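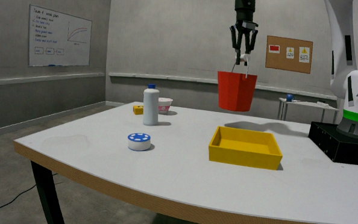 Grafik: Roter Eimer mit weißem Griff

Pferdepfleger/in mit Reitaufgaben gesucht (m/w/d), Vollzeit, Rennstall Montecinos

Hallo zusammen,

ich bin Saodah Kusuma, trainiere Galopper im Stall Montecinos und brauche zum Juni Verstärkung. Lautaro Toledo geht nach vielen Jahren zurück zu seiner Familie und übernimmt dort den Hof, und ich gönne es ihm von Herzen, auch wenn ich beim Gedanken an den ersten Morgen ohne ihn ziemlich schlucken muss. Er hinterlässt vier Pferde, einen sehr ordentlichen Spind und eine Menge Lücken im Morgenlot.

Bei uns stehen rund 20 Pferde, vom rohen Jährling bis zum alten Handicapper. Letztes Jahr sind wir auf 167 Starts gekommen, das meiste auf Gras, im Winter auch auf Sand. Große Namen haben wir keine im Stall, aber mit Kakley eine Stute, die mir über die Meile richtig Spaß macht, und mit Grudico einen Dreijährigen, von dem ich mir im Sommer etwas verspreche (mehr sage ich nicht, sein Besitzer liest mit!).

Was du bei uns machst:

Du bekommst vier feste Pferde, um die du dich von A bis Z kümmerst. Misten, putzen, Beine kontrollieren, satteln, führen, abspritzen, Bandagen, alles, was so dazugehört. Morgens reitest du zwei bis drei Lots, je nach Tag auch mal ein viertes. Unsere Arbeitsbahn ist 1.509 Meter lang, Sand mit Vlies, und wir reiten dort meistens zu zweit oder zu dritt. Schnelle Arbeiten gibt es zweimal in der Woche, und da schaue ich vorher sehr genau, wer auf wem sitzt.

An Renntagen fährst du mit, wenn eines deiner Pferde läuft. Den Transporter fährt normalerweise Kálmán Fodor, mein Futtermeister. Wenn du selbst den passenden Führerschein hast - umso besser, Kálmán würde sich bestimmt gern mal ablösen lassen.

Arbeitszeiten: Los geht es um 5:30 Uhr, im Winter um 6:30 Uhr. Gegen Mittag ist Pause bis 15 Uhr, danach kommt der Abendstall, der dauert etwa zwei Stunden. Jedes zweite Wochenende ist frei, und zwar ganz. Renntage am freien Wochenende machst du nur, wenn du willst, und dann gibt es den Tag unter der Woche zurück.

Was du mitbringen solltest:

Du musst einen Galopper in der Gruppe sicher reiten können und auch mal ruhig sitzen bleiben, wenn neben dir einer losspringt. Eine abgeschlossene Ausbildung als Pferdewirt/in ist schön, ich nehme aber genauso gern jemanden, der ein paar Jahre in einem Rennstall gearbeitet hat und das über ein Zeugnis oder einen Anruf beim alten Chef belegen kann. Wer bisher nur Dressur oder Springen geritten ist, darf sich melden, sollte aber wissen, dass die ersten Wochen dann vor allem aus Führmaschine, Boxen und ruhigen Trabrunden bestehen. Beim Gewicht wären bis 65 Kilo gut, darüber müssen wir reden, weil ich ein paar sehr schmale Zweijährige habe.

Im Stall wird Deutsch, Spanisch und ziemlich viel mit den Händen gesprochen. Deutsch für den Alltag reicht.

Was du bekommst:

Einen unbefristeten Vertrag nach sechs Monaten Probezeit, das Gehalt besprechen wir beim Kennenlernen nach deiner Erfahrung. Dazu kommt Renngeld, wenn deine Pferde sich platzieren. Weste stellen wir, Helm bitte selbst mitbringen, der muss dir ja passen. Über der Sattelkammer ist ein Zimmer mit eigenem Bad frei, wenn du nicht pendeln magst. Hunde sind nach Absprache okay, ein eigenes Pferd leider nicht, mir fehlen schlicht die Boxen.

Und bitte: Komm zum Probearbeiten, bevor du irgendwo kündigst. Zwei Tage, bezahlt, mit Übernachtung. Du reitest dann zuerst Lorkon, unser altes Führpferd, und wenn das gut läuft, am zweiten Morgen einen von den Jüngeren. Baltasar Bustos, mein erster Reitbursche, nimmt dich mit raus. Er redet morgens wenig, das ist nicht persönlich gemeint.

Bewerben kannst du dich formlos. Ein paar Zeilen, wo du bisher geritten bist, Größe und Gewicht, ab wann du könntest, ein kurzes Video vom Reiten, falls du eins hast. Anrufen geht auch, am besten zwischen 12 und 14 Uhr, vorher sitze ich auf dem Pferd oder stehe an der Bahn. Fragen zum Zimmer und zum Vertrag beantwortet Ulises Carrasco im Büro.

Ich freue mich auf dich!

Saodah Kusuma
Rennstall Montecinos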